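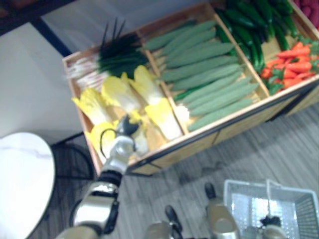 Kauko Leinonen asks whether a produce task should be recorded with the bins full or half full, and reports that his own group at Ovthorpe lost most of a July session to the question. The guidance below applies to all grocery and kitchen tasks recorded under the Samlow program.

Stocking the bins

Begin with full bins. Record 75 episodes at that level, then remove items and record the next set. Do not restock in the middle of a set. Long items such as cucumbers and green onions should lie parallel at the start, as they would in a store. Let the pile become untidy as the work proceeds and leave it that way until the set is closed.

Artificial and fresh vegetables may both be used, but the session sheet must state which. Fresh leaves bruise after repeated handling. Replace a cabbage when its outer leaves begin to tear, and note the episode at which it was replaced.

Picking an item

Operators should approach leafy items slowly and close the hand only after contact. A cabbage may be taken by either end. Both are wanted in the set, and operators are asked to alternate between them. Carrots are to be taken by the root, as the tops pull away under load.

If the first attempt fails, try again without backing out to the start position. Mark the episode "retry" and keep it. Episodes in which an item falls to the floor are also kept, under a separate label.

Holding the basket

The basket hand stays closed on the handle for the whole episode. Keep the basket low and near the bin so that the other arm has a short distance to travel. Empty the basket after every 2 items unless the task sheet calls for a fuller load.

Check cables before each set. A loop at the wrist should be long enough for a full turn and short enough to clear the edge of the bin.

Wording the instructions

Use the name a shopper would use: "napa cabbage," "green onions," "chili peppers." Write one short sentence per episode. The Plulten word list contains 182 approved item names, and additions should be sent to the Prothero office before recording begins.

Closing a session

Wipe the bins with a damp cloth and let them dry before restocking. Review the first 100 episodes for missing labels. Session sheets are due by 5 p.m. on the day of recording.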